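Water main work moves to Kerkard Street

The second half of the Riltville water main replacement starts this month on Kerkard Street, between the post office and the Salminen Bridge. The old cast iron pipe there has broken 6 times in the past two winters. Crews will put in 2,584 feet of new line and should be finished in May. 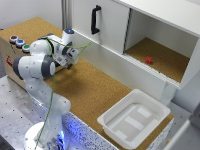

White robotic arm over a cork surface, January 2018.

Parking will be closed on the east side of the street while the trench is open. One lane of traffic stays open at all times. The school bus stop at Hurunard Lane moves one block north, to the corner by the bakery, and bus times do not change.

Homes and shops on the route will lose water for up to four hours when their service line is switched over. You will get a door tag the day before. After the water comes back on, run a cold tap in the tub until it is clear, then clean out your faucet screens. Hold off on laundry until you have done both.

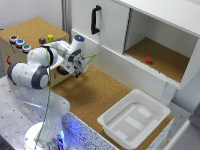 The arm and its gripper, with a wooden box at left.

The town has 308 customers on this section. If your line from the curb to the house is lead or galvanized steel, you can have it replaced during the work and the town will pay up to $600 of the cost. Forms are at the front desk in Town Hall. Return them before the crew reaches your block.

Questions about the schedule or the door tags go to Benjamín Quiroga in the water office.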